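Rimance, build six

Four in the morning and the thing still wouldn't close its hand.

Efua had the laptop on her knees, the charger stretched across the doorway where anyone could trip on it. April rain. The radiator ticking. She ran the script again and the servo twitched, thought about it, gave up.

"Torque," said Mansa from the floor.

"It's not torque."

"It's always torque."

It wasn't torque. She'd swapped the spring for a softer one, filed the slots in the fingers, put the old cable back, taken it out again. Fifty grams, that was all it had to hold. A sock. They were calling it Rimance after a street in Bridau where Mansa's gran used to live, and so far Rimance had dropped every sock in the house.

The landlord was back at eight. The garage at Soylu was still padlocked, the whole workshop shut over some argument about the fuse box, so they were building at home. Kitchen for soldering. Everything else wherever there was room. Screws in an egg cup. She had found a washer in the butter.

"Do it by hand again," Mansa said. "Show it. It learns off you, doesn't it? So show it properly."

"I showed it 60 times."

"You showed it like somebody in a hurry."

Which was true. Efua rubbed her eyes and went to get the handhelds.

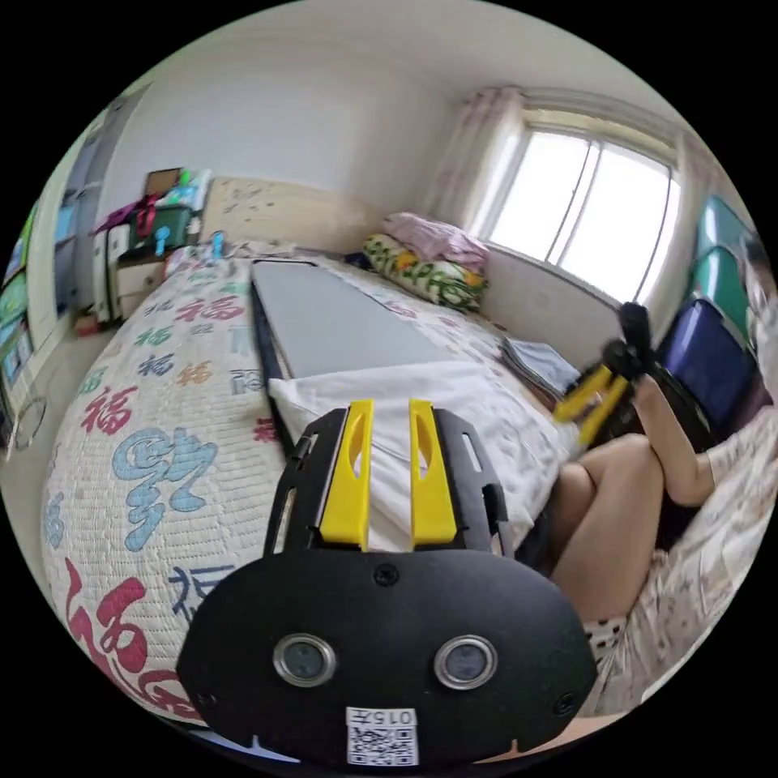
Cloth was the whole trouble with Rimance, always had been. A cup stays a cup. You look at it, you go and get it, done. Cloth goes and turns into something else the second you touch it, and she'd spent most of the winter writing code that assumed it wouldn't. Now there was the white one, lying in a crumple over the end of the long grey board, on a bedspread that was white as well apart from the big painted characters, and how was anything supposed to find an edge in that? She could hardly find one herself. Yellow fingers open. Breathe. Go in low, Mansa had said, go in from the side like you're picking up a cat.

She went in low.

Pinch, lift, let it hang. Wait for it to stop swinging. She never waited, normally. Then across, and down, and open.

"Again," said Mansa.

Again. Her wrist hurt. Somewhere around the tenth go she stopped thinking about Fenedon and the letter and the money they wanted back, and it was just the weight of the thing, hardly any, and the small give when the corner came up off the board.

"Did you feel that?" she said.

"Feel what? I'm over here."

"There's a bit where it slips. Just before. I always squeeze there."

Mansa sat up. "Rimance doesn't."

"No. Beacuse I never gave it time to."

They looked at each other. Then both of them going for the laptop at once, the charger out of the wall, swearing, the charger back in. Run 613. Efua typed with two fingers becuase the others had gone stiff. The bar crept along. Mansa made tea and forgot it.

Getting light by the time it finished. In the kitchen the arm lifted off its clamp, slow, wobbling a bit at the elbow. Down over the sock. It stopped there.

"Torque," Mansa whispered.

"Shut up."

The fingers closed. Held. A little extra squeeze, late, exactly where hers was.

Downstairs a key went in the front door.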